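Ticket 1331: Draft board in Piltar app freezes, then auto-picks for me
Opened by: Berkay Polat
Status: Solved (kept open for comments)
League: Guerra Keeper League
App: Piltar Fantasy, on phone and tablet

First post

Hi folks, me again. I run the Guerra league and we moved everything over to Piltar this year after the old site dropped keeper leagues. Mostly I love it! The live scoring is quick and the trade screen is the best I've used. But the draft board is driving me up the wall and we have our winter basketball redraft coming up, so I need to get this sorted.

What happens is, I'm in the draft room, the clock is running, and when it gets to my turn the player list stops scrolling. The clock keeps going. I tap a name, nothing. I tap again, nothing. Then the timer runs out and the app picks for me off its default rankings, and suddenly I own a backup center I've never heard of.

It does this in mock drafts too, so at least I can test it without wrecking a real team. Phone and tablet both do it. The website in a browser is fine.

Stuff I already tried before writing in:
Closed the app and opened it again. Worked for one pick, then froze.
Switched from wifi to cell data. Same thing.
Turned off the chat panel, which somebody on the forum swore by. Same thing.

Reply from Todor Ivanov, Piltar support

Hi Berkay, thanks for the detail, it saves us a round of questions. Could you tell me two things? First, do you have a custom rankings list loaded, and if so where did it come from? Second, does the freeze happen if you join a mock draft with that list switched off? You'll find the switch under Draft Room, then My Rankings, then Use My List.

Berkay again

Yes to the custom list. I build mine in Drular (the rankings tool, lots of us use it) and import it. I've got injured guys tagged, sleepers tagged, notes on pretty much everyone. I'm a bit much about this, I know.

So I ran some mocks tonight and wrote down what happened as I went.

Mock 1, list on. Froze at my second pick.
Mock 2, list on, notes hidden. Froze at my second pick again.
Mock 3, list off. No freeze! Went all the way through.
Mock 4, list off, on the tablet this time. Also fine.

So it's the list, right? But I really don't want to draft without it. The default rankings have guys in the top tier who I wouldn't take with my last pick. Is there a way to import just the order and leave the tags behind?

Todor

That's very helpful. Yes, I think it's the list, and I think it's the tags in particular. When it's your turn, the draft room redraws every row with its tags, and if a player has the same tag twice it gets stuck. Drular adds a second copy of the tag each time you export over an old file. Please try this:

1. In Drular, open your list and choose Export as New File. Don't save over the old one.

2. In Piltar, go to My Rankings and delete the current list. Wait for the page to say No List Loaded before you leave it.

3. Log out on both devices, then log back in on one of them only.
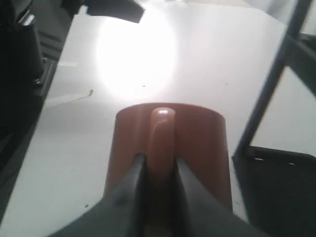

4. Import the new file and scroll to the bottom once, slowly, so that every row loads.

5. Join a mock draft and make at least three picks by hand.

If it still freezes after that, send me the file and I'll go through it.

Berkay

OK, did all of it. Small hiccup at step 2, mine sat there saying Deleting for ages and I nearly backed out, but I left it alone and it got there in the end.

Then I opened the old file next to the new one and wow. One of my point guards had the sleeper tag 9 times. Nine! I must have exported over that same file all preseason. The new one has each tag once, like you'd expect.

Ran another mock with the new list on the phone and got through every round with no freeze, tags showing and everything. Then I logged the tablet back in and did one there, also good. I did get one little stutter when somebody's pick came in right as I was scrolling, but it caught up by itself and didn't cost me anything.

Two things for the wish list while I've got you. Could the import screen warn us about double tags? And could the auto-pick please look at my queue first? I had five players lined up in there and it walked right past them.

Todor

Glad it's behaving. I've passed the double tag warning along to the app team. On the queue, there's a setting for that: Draft Room, then Auto-Pick, then Use Queue First. It's off by default in keeper leagues, and you have to set it again for each league you're in.

Berkay

Found it, switched it on, works in a mock. I've posted the export steps on our league board for the others who use Drular, and the guy who runs the Vodurlow league asked for a copy too. Redraft is 2025-12-21, so I'll come back and add a note if anything goes funny on the night. Thanks Todor!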